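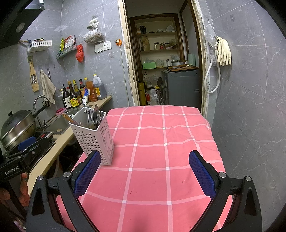
Home Docs Kits Downloads Contact

Prindine Hand Kit — README
October, by the Morngate bench team

Hand-held gripper kit, on review. 2 grippers per box, blue pads fitted. Kitchen tasks only so far.

- 4 spare pads, bagged
- charge before first use, takes 9 hours form flat
- log caps at 1000 clips, then it overwrites — export first
- wipe pads between sesions
- left/right pairing drops sometimes, re-pair

Not tested: glass.

Related
Nkosi mount notes
Prosex pad sizes
Kit changelog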